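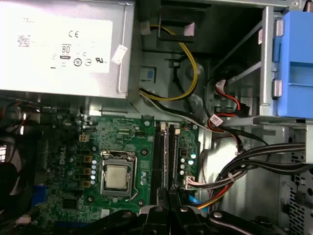
Chapter 7
Reading the Page Before You Read the Words

Open any comic and your eye has made a dozen decisions before you reach the first balloon. It has picked out the biggest panel, noticed who is shouting, and very likely spoiled the surprise at the bottom right. Lettering is a small part of that first glance, and comics students tend to treat it as packing material, the stuff you tear through to get to the art. Consider the label on a computer's power supply, a big white rectangle of faint gray print with a bold CE sitting toward the center. You see the CE. You may find the little 80 in its box. The gray print you leave to people who are paid to read it. Whoever laid out that label ranked its contents for you by weight and size, and a letterer does the same to a page of dialogue, usually the night before it is due.

This chapter is about that ranking. We will call it page order, a dull name for something that causes a surprising number of arguments.

Our main text is The Salt Clerk of Tenau, written by Ffion Eynon and drawn by Gergely Deák. Read the first 40 pages before going further. If you have already read the whole book, you will be insufferable in discussion, but you may stay.

The plot is simple enough to state here. In 1313 a clerk named Vörös is sent to the walled town of Tenau to count the salt. There is less salt than there should be. The governor, Gornov, would like the number to improve. Most of the book takes place in rooms where two men look at a ledger, and it should be as exciting as a parking permit. It has gone through more than 100 pages before anyone draws a sword, and readers tend to remember it as an action story.

Part of the trick is in the balloons. Eynon writes long speeches for Gornov and almost nothing for Vörös. Deák, who lettered the book himself, sets Gornov's words small and crams them up against the panel borders. Vörös gets plain, heavy capitals with plenty of white around them. When he says "No" on page 7, it is the first thing you see, ahead of the window, the candle and the governor's remarkable hat. You then go back and read what he was saying no to. The panels run left to right as usual. You didn't.

Some critics call this cheating. A reader, they say, should get the question before the answer. This is a reasonable view, and it is held mostly by people who have never skipped to the end of an email.

Deák does the opposite in the storeroom sequence, where the sound of a door takes up half a page and the one line that matters is tucked under the hinge. Plenty of readers miss it the first time through. So did the author of this chapter, who was at that point teaching the book.

Terms you will need

Page order: the sequence in which a reader notices things, as opposed to the sequence in which they are printed.

Weight: how dark and thick the letters look against what surrounds them.

Air: the blank space inside a balloon. Beginners fear it and fill it.

Buried line: dialogue placed where the eye arrives late or not at all.

Before you begin section 7.1, choose a page from the Barnden edition of The Salt Clerk of Tenau and look at it for a few seconds. Close the book. Write down what you remember, in the order you remember it, and resist the urge to improve the list. Bring it to class along with the page.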